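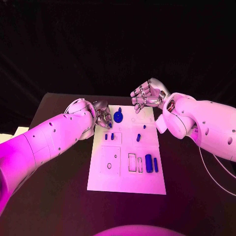 Unit 4: Depreciation of Fixed Assets
Instructor: Nesrin Ekinci

Straight-line method. Subtract salvage value from cost, then divide by useful life in years. A press bought for $200 with a salvage value of $30 and a life of five years is charged $34 a year.
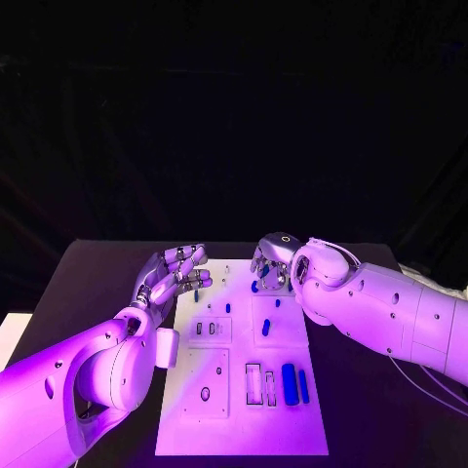

Land is not depreciated. A change in estimated life applies to the current and later years only; prior years are not restated. Problems 22 and 26 are due Friday.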